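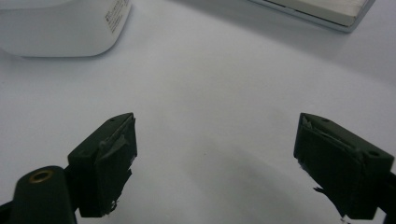 ## "Show me the misses"

Adoración Pacheco writes grasp planning code at Ercombe, and she doesn't much trust it. The green tape on the fingers is creased and fraying; her planner models them as clean, flat blocks.

"It scores a grasp at 200 candidates a second and every score is wrong by the thickness of that tape," she says.

Would a learned model fix it? Antoniuk, the supplier, says so. She shrugs. "They sent 50 trial logs in February. I asked for the failures and got 21 — no force data in any of them."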